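Learning to write letters again, in my third language

In April I bought a box of writing paper, 27 sheets with envelopes, and I promised myself that I would use all of it before buying more. I have now eleven sheets left, and I want to write down how it goes, also for the two or three people who asked me.

The beginning was Verna Benavides. She was my landlady in Hutley when I first came to this country, and she has no computer and does not want one. For years I called her at Christmas and always felt that the call was too short. She does not hear very well on the telephone, and I speak too fast when I am nervous, so we mostly repeated "what?" to each other and laughed. Last winter I sent her a real letter. She answered with four pages. I learned more about her life from these four pages than from all the time I lived upstairs.

After that I made a list of people who could get a letter. Svenja Oberholzer was easy, we went to school together and she already has a drawer full of my bad handwriting. Na-rae Ko was more difficult. We worked together for a long time but we never said anything personal, and I did not know how to start. I wrote "Dear Na-rae, it is raining and I thought of the office plants." She wrote back about the plants.

The language is the hard part. With Svenja I write German and it flows. In English I stop in every sentence. In an e-mail I can look up a word, move a piece to another place, delete the half of it. On paper the mistake stays. In my first letter to Verna I used three sheets before I had one that I was not ashamed of. Now I permit myself to cross out a word with one clean line and go on. Verna crosses out too, and English is the language she was born with.

I have some small rules. I do not write a draft on the computer, because then I am only copying and my hand gets bored. I do not start with excuses for the long silence. I write at the kitchen table after nine in the evening, when the dishwasher is running and my husband watches his cycling. And I ask at least one real question, something that the person can answer only with a story. "How are you" does not count. To Darnell Lindqvist I wrote: "What happened with the boat?" It was a good question. The boat is sold, and there was an argument about the trailer.

A letter takes me one evening and a half. The first evening I write, and the next one I read it again and decide if it is too sad. I have noticed that my letters become sad at the end of page two, I don't know why. Perhaps I am tired by then. Once I cut the end off with scissors and wrote a new one on a smaller paper, and it looked quite nice.

People ask me which pen they should buy. I don't think it is so important. I tried a fountain pen and I got blue fingers, and the paper I have is a little too thin for it. Now I use a gel pen from the supermarket, and when it is empty I buy the same again. What helped me more was to have everything in one place – paper, stamps, envelopes, the address book. Before, I looked for the stamps for ten minutes and then it was already time for bed.

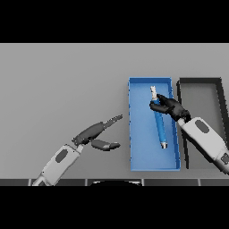 A long blue thing in a blue tray.

The address book was my mother's. Half of the names in it I do not know, and some of the people are not living anymore, but I could not throw it away and start a clean one. I write the new addresses between the old ones, in pencil. Under K there is now almost no space.

Not everybody answers, and I had to get used to this. Kamran Taheri sent me a text message with a heart and the words "got your letter, wow." I was a little disappointed for a day or two. Then I met his sister at the market and she told me that the letter is hanging on his refrigerator. I will write him again in the summer and I will not mention it.

Tonight it is Verna's turn. She wants to know how to make the plum cake from the upstairs kitchen, the one she could smell on the stairs, and I have to find out first what "a good piece of butter" is in cups.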